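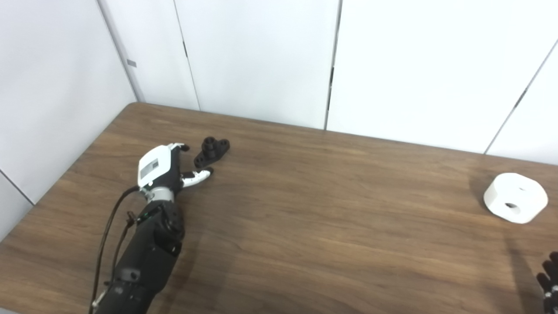
4. Fitting the Pirnus table flange

This section covers the flange that joins the pedestal tube to the underside of a table top. Read it through before drilling. Section 3 (marking out the centre line) must be complete.

Parts and tools
Flange, Pirnus pattern, 1 off
Countersunk wood screws, 1 bag
Pedestal tube with locking collar
Pilot drill bit with depth stop
Hand screwdriver
Soft pencil, steel rule, clean blanket

4.1 Preparing the top

1. Lay the blanket on a level floor and place the table top on it, face down.
2. Wipe the underside with a dry cloth. Remove any old glue with a scraper, working along the grain.
3. Check that the area around the centre mark is flat. Rock the flange gently by hand; if it moves, sand the high spot and check again.

CAUTION: The top weighs 57 kg. Two people are required to turn it.

4.2 Positioning

4. Place the flange with its flat base against the wood and the raised boss facing you.
5. Sight through the centre of the boss and line it up with the pencil mark.
6. Turn the flange until one lobe points towards the long edge of the top. Measure from the boss to both long edges. The two readings must agree within 2 mm.
7. Draw round the base and mark each screw hole.

Note: On tops longer than 100 cm a second flange is needed. Order part 496 from Avamach.

4.3 Fixing

8. Set the depth stop and drill the pilot holes square to the surface.
9. Start all the screws by hand, then tighten each a little at a time.
10. Stop when the heads are seated. Do not use an impact driver - it can split the lobes.
11. Slide the tube over the boss and close the collar finger tight. Final tightening is covered in section 5.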